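Oiling a maple board that gets used every day, what am I doing wrong

toto_kitchen
Posted August 2025

Ok so I have a big maple board, planks glued up, no feet. Got it from Orholm a while back when they were clearing out the showroom. I oil it with plain mineral oil, the drugstore kind, and it soaks in fine in some places and in others it just sits there and stays tacky for days. Anything I put on it picks up a greasy ring.

Also one of the joints has started to feel like a tiny ridge when I run my thumb over it. Not a gap, just a ridge. Kitchen is next to a radiator, so pretty dry in winter and then humid all summer.

What I've tried so far:
- wiping off the extra after 15 minutes
- dish soap and hot water, twice
- a second coat on top (made it worse)

I don't want to sand the whole thing if I can help it, I don't own a sander and I'm in an apartment. Is there a wax that goes over this? Do I need to get the old oil out first? And is the ridge something to worry about or just wood being wood. Thanks

3 replies

riradden_bench

You're putting on too much and not waiting long enough. Mineral oil doesn't dry. Ever. It either goes into the wood or it sits on top, so a second coat over a tacky one is just more oil with no place to go.

Do this. Lay the board on a couple of old towels, warm room, out of the sun. Scatter plain salt or baking soda over the tacky parts, leave it overnight, brush it off in the morning. Then wipe hard with a dry cotton rag, and keep switching to a clean side. If it still feels sticky do it again.

Once it feels dry, leave it alone for a week. Then a THIN coat. I mean a teaspoon or two for the whole face, rubbed in, and leave it 8 hours, not 15 minutes. Wipe off whatever is left. Then the other face the same way, and the edges. People forget the underside and then wonder why the board cups. One side drinks up moisture and the other doesn't.

The patchy thing is normal with maple. It's a tight wood and it doesn't take oil evenly. Near knots and where the grain swirls you get spots that drink more and spots that hardly take any. End grain will take all you give it.

The ridge – that's the planks moving at different rates with the humidity. If you can't get a fingernail or a piece of paper into it, the glue is holding. Wait until September or so when it's less muggy and feel it again before you do anything. Could well flatten out by itself. If it doesn't, a card scraper will take it down in a few minutes, no sander, hardly any dust. They're cheap. You do need to learn to hold it, bend it a little with your thumbs and push.

Don't keep it by the radiator in winter. That's most of your problem right there I would bet.

mapleandmore

just use coconut oil, works great on mine and smells nice

siregar_woodshop

Please not regular coconut oil, it can go rancid on a board. The fractionated kind is ok but costs more and does the same job as mineral oil.

Agree with most of the long reply above. Couple things to add.

Hot water and dish soap was probably what raised the ridge, or at least helpd. Water swells the fibers along a glue line. Cool or lukewarm water from now on, quick wipe, dry it right away, and stand it on edge so both faces get air. Never soak it.
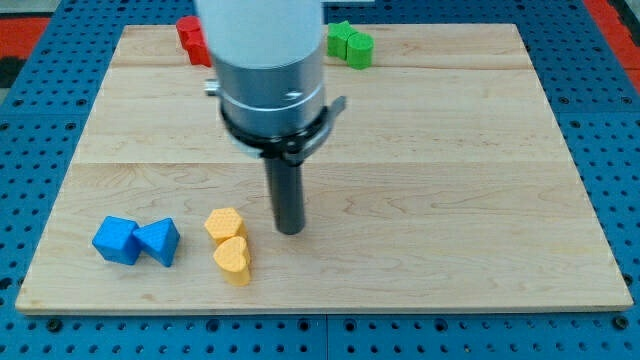

On the wax, yes, you can, but only after the tacky stuff is gone. I melt one part beeswax into four parts mineral oil in a jar set in a pan of water, low heat, stir, let it cool. Makes a soft paste. Rub in a small dab at a time, leave overnight, buff with an old t-shirt untill it stops dragging. Wax over sticky oil just locks in the mess so don't rush that part.

If you do end up scraping the ridge, go over the spot after with 140 grit on a block, with the grain, then something finer. Wipe it down damp, let it dry, light pass again. Otherwise it goes fuzzy the first time it gets washed. You'll have a pale patch for a while. Two or three coats and it mostly blends in.

How often – once a month if it's used every day, less in summer. Flick a few drops of water on it. If they bead up you're fine. If they sink in and go dark, time to oil.

And skip the vinegar, people are going to tell you vinegar. Fine for a smell now and then but it won't do a thing for the oil.

toto_kitchen

Salt is on it now. Moved it away from the radiator too, it's on top of the fridge for the moment. Paper doesn't go into the joint so I'll leave that be. Will look for a scraper. Does it matter what thickness I get?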